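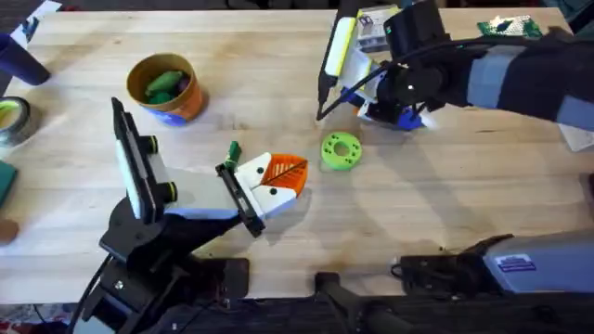 Both arms over the bench, green ring on the table between them.

**To:** bench-arms list
**From:** Beryl Clegg
**Subject:** Re: Two-arm bench cell, grip goes off after changing fingers

On December 22, 2021, Howard Blackburn wrote:

> Hello all,
>
> We have a two-arm cell on a bench here, built to the Gramik drawings with printed grippers. It ran well until I swapped the fingers on the left arm. Now the grip is fine first thing and gets worse through the morning. By lunch it closes too far to one side and pushes the part over before it has hold of it.
>
> I have redone the zero twice. I have also tightened everything I could get a driver to. The right arm, which I haven't touched, is all right.
>
> Three questions. Do you zero with the fingers on or off? How tight should the finger screws be in printed plastic? And does anyone have a sensible way to run the cable on the second arm? Mine catches on the table when the arm reaches low.
>
> Howard Blackburn

Howard,

We have the same drawings at Briltberg and had the same fault in the autumn, so I'll go through it in your order. Princess Sison did most of the work on ours and has checked what follows.

> Do you zero with the fingers on or off?

Off, then again with them on. The first zero is for the motor and the second is for the fingers. If you only do it with the fingers on, any bend in them gets stored as part of the zero, and you won't see it until the plastic has relaxed a bit. I think that is your morning drift, or most of it.

The order we use:

1. Power the arm up and let it hold a raised pose for 15 minutes.
2. Take the fingers off. Run the jaw to its closed stop by hand with the torque off.
3. Set zero in Swati and save it. Swati does not save on exit in the older version, so press save and then read the value back.
4. Fit the fingers loosely, close the jaw on something flat and stiff, and do up the screws while it is closed.
5. Open and close ten times, then set the finger offset. It is a separate field from the zero.

Step 4 is the one I left out for weeks. With the screws done up while the jaw is open, each finger sits wherever the slack in its holes happens to leave it. One touches before the other and over goes the part, exactly as you describe.

Check the jaw plate too. On our left arm the plate had a hairline crack running from one screw hole, and you could only see it with the finger off and a torch held low. It opened up as the arm worked and closed again overnight. We reprinted it solid and it has now done 1,690 cycles without moving.

> How tight should the finger screws be in printed plastic?

Less than you think. I do them up until the head touches and then an eighth of a turn. If a hole has gone soft, drill it out and use a through bolt with a nut behind. We tried melting in brass inserts and got them straight on perhaps half the parts. Amber Horrocks has better luck with a proper press, so ask her if you want to go that way.

Please don't use thread lock on the printed parts. The sort we had from Nindex turned the plastic brittle and I lost two good housings before I connected the two things. A washer under the head does the job. 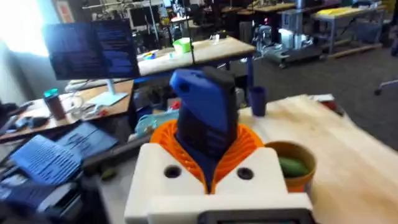
When the offset is set, try the grip on several shapes before you call it done. A tall part with flat sides will show you a finger that closes early, because it leans. A round one will often roll itself into the middle and look perfectly good. We do the tall part first, upright, lift it a hand's width and hold it there. If it has tilted, go back to step 4. I wouldn't fiddle with the offset to cure a tilt. You can make it look right at one width and it will be wrong at every other.

Ribbed fingers are worth a look on their own account. They are meant to give, so a tired one is hard to spot. Take both off, stand them side by side and press each tip with a thumb. If one gives noticeably more than the other, change the pair. Wendy Bloxham uses a kitchen scale for this: press the tip down to a pencil line and read the weight. She bins anything under 400 grams. That number is for her plastic and her print settings, so measure a new pair of your own first and write it on the bag.

> does anyone have a sensible way to run the cable on the second arm?

We went through three versions. Cable ties straight on to the arm were no good, they pulled at the elbow. Spiral wrap was better but kept working its way down towards the gripper. We have settled on a fabric sleeve over the arm with the cable along it, and some slack left at the gripper end.

The slack is the hard part. Too little and it tugs at the plug when the wrist turns over. Too much and it drags on the table and knocks things about, which sounds like yours. Put the arm at its furthest reach with the wrist turned all the way round, leave a finger's width of spare there, and fix the sleeve at that point. Then take it down to the lowest pose you use. You will get a loop. If the loop only rests on the table, leave it. If it gets under the fingers, move the lowest fixing up towards the elbow and try again. On our build the fixing ended up 81 mm back from the wrist joint, but your connectors may be different.

Look at the plug while you're there. Ours had been half out for I don't know how long and the arm still ran. It only showed as an odd jump in the position reading when the wrist turned, and I had been blaming the zero for it.

As for looking after it once it is right, this is what we keep to:

- Each morning: wipe the finger faces, open and close each jaw, listen for a click.
- Weekly: base bolts on both arms, and the clamp bolts at the table edge. These do work loose and it shows up as bad reach on both arms at once.
- When a finger is changed: all five steps, on that arm only. Leave the other one alone if it is working.
- Write the zero and the offset in the book each time. If the zero has shifted with no finger change, look for a crack before you save a new one.

I can send you the reprinted jaw plate file. It's the same outline as the Gramik one with thicker walls round the screw holes, so it should drop straight on. Let me know which screws you have, as ours is drawn for the longer ones.

Could you also say what Swati gives you for the left zero first thing, and then again at lunch, without resetting in between? If the number stays put while the grip drifts, it's the plastic. If the number moves as well, I'd look at the plug first.

Beryl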